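Up at 6 and sat for 23 minutes before the bus. The back room at Prenness is cold in April and I kept my coat on. My left knee complained from the start, so I moved to the chair halfway through and carried on there.

The news on the radio last night was all about the new council at Drunudmont and who will run what. They have promised a quiet room in every library by next year. I would like to believe it. The last lot promised the same and we got a bench outside the one on Honkanen Street, facing the bins. I noticed how quickly I got cross about this, and that I was still cross when I lay down. I wrote "bench" on the pad by the bed and went to sleep.

This morning the bench came back within a minute or so of closing my eyes. I tried the counting method, one to ten on the out breath, and lost my place several times, usually at four. After that I gave up the numbers and listened to the heating pipes.
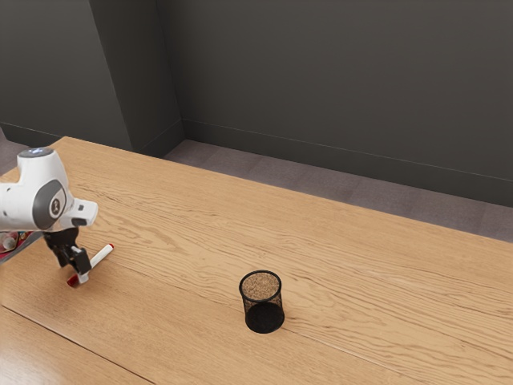
White arm and black gripper over the table.

The evening group meets at 7 and there were more of us than usual, so we had to fetch the stacking chairs from the hall. We did the long sit, 44 minutes, with the bell at the end only. I prefer it with a bell in the middle. I did not say so. We then read two pages aloud and talked about whether a town can be calmer than the people in it. One man thought it starts with traffic. A woman who works nights said it starts with sleep, and most people agreed with her.

I said my piece about the libraries and it came out sharper than I meant. I need to watch that. I am fairly sure the council will do some good, and I have already filled in the form about opening hours — it took roughly 37 minutes on the Witel tablet at the desk, which kept going back to the first page.

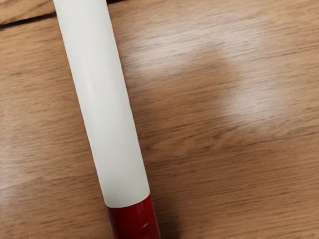

Page last changed: April, 9.40 pm

Walked home by the canal instead of the main road. Two swans, no boats. I have now done 80 mornings in a row, counting the one in the station waiting room when the train was late, and I don't feel very different. I do sleep better. My sister thinks I interrupt less.

For tomorrow: take the thick socks, ask about the spare key, post the form for the summer retreat. The deposit has gone up again. I will sit on the chair from the start and leave the cushion for someone with better knees.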